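March, bench notes, glaze tests

Right, picking up where I left off with the Lumari white. The second batch came out of the kiln this morning and I'm much happier with it, though the tiles on the bottom shelf still have that orange-peel surface I was moaning about last time. Top shelf lovely, middle shelf fine, bottom shelf like a satsuma. I think the bottom is running cool and the glaze simply isn't smoothing over before the shut-off.

Recipe is the same as before: 1000 g dry mix, sieved twice, plus 2 per cent bentonite because the last bucket set like concrete overnight (never again!). I put 11 test tiles through, all the Skeltow stoneware, all bisqued together so I can't blame the clay this time.

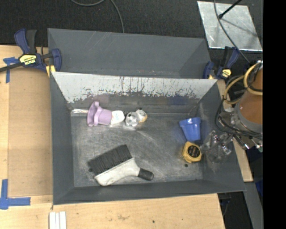 Grey bin on the bench, brush in the near left.

Dipping notes, mostly for me: three seconds is plenty. Five gave me a thick roll along the bottom edge and one tile stuck to its bit of broken shelf, which I had to knock off with a chisel. I also tried brushing on two coats and it looked streaky going in and streaky coming out, so that's that idea gone. If anyone wants to have a go with three coats, help yourselves, there's plenty left in the bucket with the blue lid.

The Rallis cobalt over the top is gorgeous where it's thin and nearly black where it pools. I'd like it thinner again. I took 100 ml of the cobalt, let it down with a splash of water and put it in a jam jar marked "thin" – please don't tip it back in the big tub, I haven't written down how much water went in (I know, I know).

Still to do: a longer soak at the top, fresh wash on the bottom shelf, and find out where the good sieve has gone. Boltadum have put the price of tin oxide up again so I'm going to try a zircon version next and see whether I can live with it.

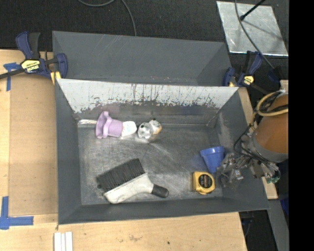
Can the bottom shelf be used for glazed work in the meantime?
Keep it for bisque until the longer soak has been tried, and put anything with the white on it in the top half.

Cones for the next firing are in the drawer under the scales.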